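Plornex cutting board oil, 250 ml bottle: my review after ten months

I bought this oil in November, when my old tin of beeswax paste was finished and the shop in Brillport did not have it any more. The woman at the counter put the Plornex in my hand and said it was the one she uses at home. I am not an expert in wood. I cook every day, I have three boards and two rolling pins, and I do not like to buy the same thing twice because I neglected it.

The oil is clear and thin, almost like water, and it has very little smell. The label says that it is safe for food, and that you should wait one night before you use the board again. I wait two nights if I can. On the first evening I gave the bread board three thin coats with an old cotton sock and wiped away the rest after 40 minutes. In the morning it was smooth and not sticky. With my former paste I always had some white wax left in the corners, and with this I have none.

The bottle itself is my main complaint. The cap has a small hole which gives too much oil if you press and nothing if you do not press. After the second month the thread was greasy and the cap did not close well, so I had a ring of oil on the shelf. Now I keep the bottle standing in a jam jar. For this price they could make a better cap.

The second complaint is the instruction paper. It is in very small letters, and it tells you to use the oil "regularly". What is regularly? I wrote to the company and received a polite answer after nine days: once a month for a board in daily use, less for a board which only carries cheese. I think this should be printed on the bottle.

On dark wood the change of colour is strong and beautiful. My walnut board looked ten years younger, if one can say so of a board. On pale wood you must not expect much. It becomes a little warmer and the grain comes forward, but it stays pale.

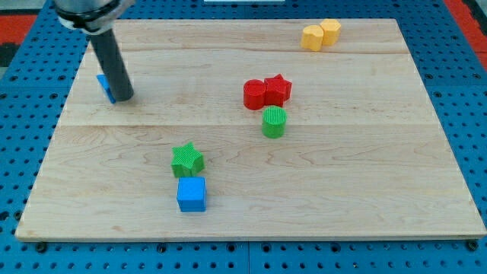
I mention this because some buyers on the shop's page were disappointed that their light boards did not turn golden. For that you need another product, one with colour in it, and I would not put such a thing under my bread.

I also tried the Beninine oil, which my sister-in-law uses. It is thicker and it lasts longer between two coats, perhaps six weeks, but it smells of nuts for some days and I was not sure about giving it to guests. It is also sold only in a tin of 100 ml, so it finishes quickly. For the rolling pins I still prefer it.

I have used 70 per cent of the Plornex bottle so far. I give it four stars from five. The missing star is for the cap.

Added 11 September 2023: the shop now sells a pump that fits this bottle. I have ordered one and will write again when I have tried it.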